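# Range Is the Wrong Thing to Buy

Tremthorpe's decision to order nine of the extended-range Verkano twinjets has been received as a sign of ambition. The airline gets a narrowbody that can fly well past the limit of its present fleet, and the manufacturer gets a launch customer for the extra center tank. I think the order is a mistake, and the reasons are mostly a matter of weight.

An additional tank is carried on every flight, including the ones that don't need it. The structure, pumps, and plumbing for the Verkano installation come to 947 pounds before any fuel goes in. It also takes space in the aft hold. On a long overnight sector that trade can pay. On a 200-mile hop between a coastal base and a hub, the airline is moving an empty tank back and forth and burning fuel to do it.

Tremthorpe's published schedule for March shows how often that will happen. Its longest planned route with the new type is the one to Dhanial. Everything else on the list can be flown by the standard aircraft with full passenger payload and normal reserves. The Dhanial service alone can't keep nine airframes busy, so most of the fleet will spend most of its life on short sectors, where the standard model costs less to run.

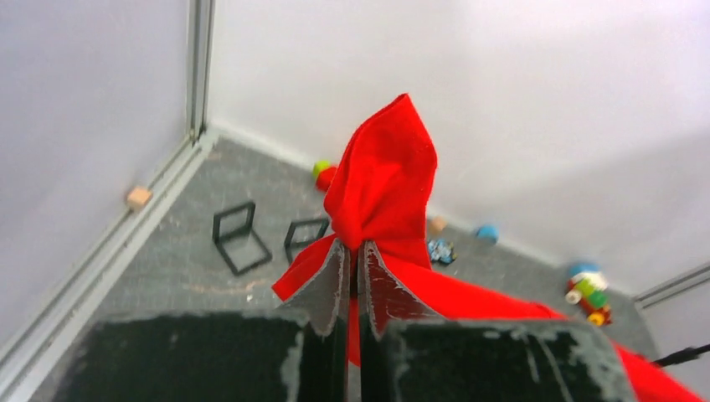 Maintenance planners tend to see this earlier than network planners do. Every fuel tank has to be opened, vented, inspected, and closed again, and the center tank on the Verkano is reached through a panel that was sized for a different purpose. Much of the work is plain handling in tight quarters. A tank bay has ribs, sealant, and wiring on every side, and it is still worked by a person lying on one shoulder. The labor estimate in the sales material assumes a clean bay and a practiced crew. Tremthorpe's line stations have neither for this type.

The Taden conversion deserves a closer look than it got. Taden offers a removable tank that goes in for the season and comes out afterward. It holds less fuel, 1,099 gallons at the most, and swapping it takes a shift and a half. It would still cover Dhanial in all but the strongest winter headwinds, and on those days a payload limit of a few seats would close the gap. Two converted aircraft and one spare kit would be enough for the route as planned.

The usual objection is resale value. Lessors like range, and a long-legged aircraft is easier to place when an airline fails. That argument belongs to the lessor. Tremthorpe is buying these aircraft outright and intends to keep them through at least two heavy checks, by which time the premium for the tank will be small and the fuel spent carrying it will be long gone.

The contract reportedly lets the airline change models up to the start of wing assembly. It should keep the delivery slots, move seven of the nine to the standard aircraft, and ask Taden for a firm price on the kits.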